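Using up leftovers in sock cuffs -- how many colors is too many?

Violeta Leiva
Posts: 2,000
I have finally gotten over my fear of the short-row heel and now I can't stop making socks! The yarn is Provov fingering, which I get at the little shop in Varnley, and every pair leaves me with a sad tiny ball that's too small for anything and too pretty to throw out. So I've started putting the scraps in the cuffs. Two-row stripes, k2p2 rib, 300 yards of main color set aside for the rest (I have big feet and I like a long leg). The trouble is the purl bumps where the color changes. They show up as little dots of the old color. Does everybody just live with that?

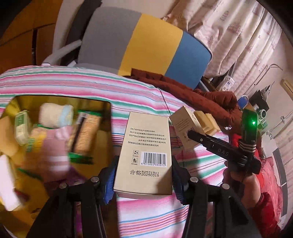 stitchwitch_ung
Re: how many colors is too many?
Knit the first round of each new color plain, then go back to your ribbing. The dots vanish! You lose a bit of stretch, but in a cuff I've never felt it. And three colors, tops. More than that and it looks like a beach towel.

Lautaro Montecinos
Re: how many colors is too many?
Going to disagree on the plain round. On a tight cuff you feel it every time you pull the sock over your heel, especially with a firm yarn like Provov. I leave the dots in and I've grown to love them. I'd also go down a needle size and cast on 8 extra stitches, then decrease after the rib. 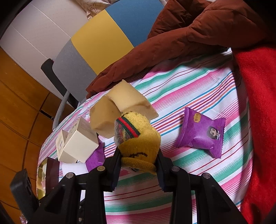

Color order matters way more than the number of colors, if you ask me. Put your darkest scrap next to a bright one and everything looks sharper, even in skinny stripes. Look at the cuff on the yellow one, with the green, red and dark bands -- they read so clearly against a yellow body. I'd happily go to five if the foot stays one color.

Violeta Leiva
Re: how many colors is too many?
Ooh, yellow! I have most of a ball of Cisach mustard and never knew what to do with it. I'll try the plain round on one sock and leave the dots on the other.

stitchwitch_ung
Re: how many colors is too many?
Five is still a beach towel, but go for it. Weave your ends in as you go or you'll hate all of us by Sunday.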